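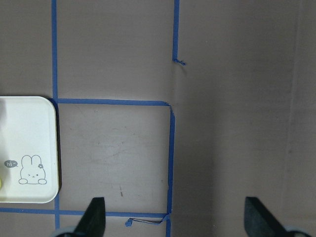 Seit März lerne ich wieder Vokabeln. In meinem Alter, sagt meine Schwester, und ich sage: gerade in meinem Alter! Italienisch hatte ich zuletzt in der Abendschule, das ist 22 Jahre her, und hängen geblieben waren ein paar Speisekarten und der Satz, dass der Zug Verspätung hat. Im Sommer wollen wir aber für zwei Wochen in die Marken, und da möchte ich mit der Vermieterin gern ein bisschen mehr reden als über Züge.

Angefangen habe ich mit einem Buch aus dem kleinen Laden in Dravitz, in dem ich eigentlich nur eine Geburtstagskarte kaufen wollte (die Karte habe ich dann prompt vergessen). Es heißt schlicht »3000 Wörter für jeden Tag«, hat einen hässlichen grünen Einband und riecht nach Keller, und ich mag es sehr. Jeden Morgen, solange der Kaffee durchläuft, schreibe ich mir zehn Wörter auf Karteikarten, vorne deutsch, hinten italienisch, und abends frage ich mich selbst ab, laut, damit die Aussprache nicht ganz verkümmert. 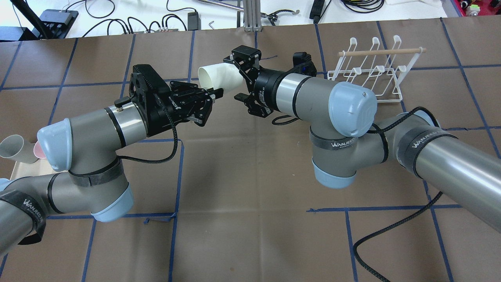

Am schlimmsten sind die kleinen Wörter. Ci und ne, die überall herumstehen und im Deutschen einfach verschwinden, die werfe ich jedes Mal durcheinander. Bei den Küchenwörtern dagegen geht es wie von selbst, vermutlich weil ich beim Kochen ständig vor mich hin murmle. Cipolla, coperchio, mestolo! Den mestolo, also die Schöpfkelle, werde ich mein Lebtag nicht mehr vergessen, obwohl ich mir kaum vorstellen kann, wann ich ihn in den Ferien brauche.

Heute, am 2. April, bin ich bei Karte 421 angekommen. Bis zur Abreise hätte ich gern 1000 geschafft, das müsste sich ausgehen, wenn ich an Ostern nicht wieder faul werde. Falls von euch jemand ein gutes Hörbuch kennt, langsam gesprochen und bitte kein Krimi, dann schreibt es mir gern in die Kommentare. Ich gehe jetzt die Karten von gestern noch einmal durch, da waren zwei dabei, die einfach nicht sitzen wollen.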